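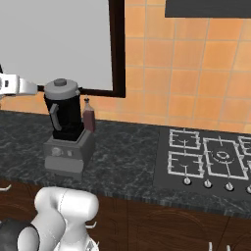
Lid Task Rules (Simulated Kitchens)

The lid task rules are a set of house rules for testing robot arms on small kitchen appliances in simulation. I'm Kenza Helmy, I look after this entry on the Zillbridge wiki, and I'll warn you now that I have opinions about blenders. The rules started out as a page of notes passed between Zillbridge and the people at Brornwood, and they've grown a fair bit (mostly through arguments!) into something you can hand to a new person on their first morning.

Scope

The rules cover any job where a single arm has to take off, put back or reach past the lid of a countertop appliance. Blenders are the classic case, and most of what you'll read was written with one in mind. Toasters and kettles have their own entry, which is shorter and much less fun to edit.

They only apply to simulated runs. A real blender has a blade, a cord and a person standing near it, and that calls for a proper safety review by people who do that for a living. Please don't print this page and tape it to a real workbench. I've seen it done.

Scene setup

Every scene has a name and a seed, and both get written down before the first run. Our default kitchen is called Zundness, and the set has 2,000 layouts built from it. Anything you might swap between layouts (wall tile, counter stone, cabinet finish) goes in the scene sheet, along with whatever else is standing on the counter. Bottles matter more than you'd think. If one is close to the appliance, it stays there for the whole batch, and knocking it over counts as a fault even when the lid part went perfectly.

Stoves are treated as keep-out areas. The arm may pass over the burners, but it may not rest on them or set anything down there, lids included.

Approach and contact

The gripper should come up to the lid slowly and stop short before it touches. We ask for a pause of 50 time steps, long enough for a reviewer to see which finger is going to land first. Coming in from the side is fine, and so is coming in from above, but you pick one and log it.

Pushing on the jar to steady it isn't allowed. I lost that argument, by the way, and I still think a gentle push should be okay if the base doesn't slide.

Reaching into the jar

With the jar open, the fingers may go below the rim only if the task sheet says so. Keep the wrist clear of the rim and watch the elbow too, which loves to swing toward the wall or the window while everybody is staring at the fingers. Any overlap between the arm and the jar wall is a fault, no matter how small, and a run that only passes because the physics let something slip through gets thrown out.

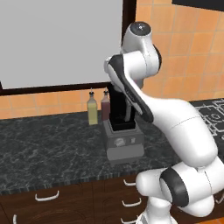 Scoring and records

A run is a pass, a fault or a void. Voids are for simulator trouble, and you have to say what the trouble was (no, "weird" isn't enough). The first full batch under these rules had 3,082 runs, and 2,696 of them were passes. Save the seed, the joint log and at least two camera views for every fault, and keep them in the same folder as the scene sheet.

Versions

The current text is dated 2023-01-08. It replaced the Shabalala draft, which let you retry a lid as many times as you liked and made everyone's scores look wonderful. You get one retry now. If you want to change a rule, leave a note on the talk page with the run that made you want it changed, and I'll get back to you there.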